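What Happens to a Cover Band When the Singer Leaves?
Local Music Project, final report
Urszula Wróbel

For my project I followed Skokton, a party band that plays the bars in Buston. I picked them because my older cousin is obsessed with them, and also because they'd just lost their singer (great timing for me, terrible for them!). Dorota Dudek left in October to sing with a country group, and the other four had 14 shows already booked.

I went to two rehearsals and one gig, and I talked to Vikas Goel, the drummer, for way longer than either of us planned. He does the booking, keeps the set lists in a binder and has strong feelings about "Brown Eyed Girl." The binder has 252 songs in it. They really only play 30 of them, and the rest are there in case a bride asks.

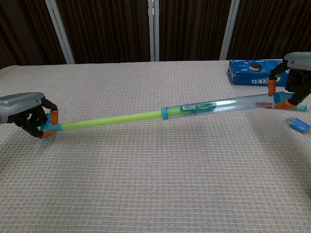 The hard part was the keys. Dorota sings pretty low, so when Emiko Kudo came in to try out, half the set had to move up. Wen-hsiung Ho, who plays bass, said he didn't mind, but the guitar player had to relearn a bunch of solos and was kind of grumpy all night. I wrote down every key change in my notebook and put the chart at the back of this report.

I also asked people at the Buston gig if they'd noticed a new singer. Most of them had, and a couple were still mad about it. One guy yelled for Dorota between songs, and Emiko just laughed and counted in the next one. She got the job the week after.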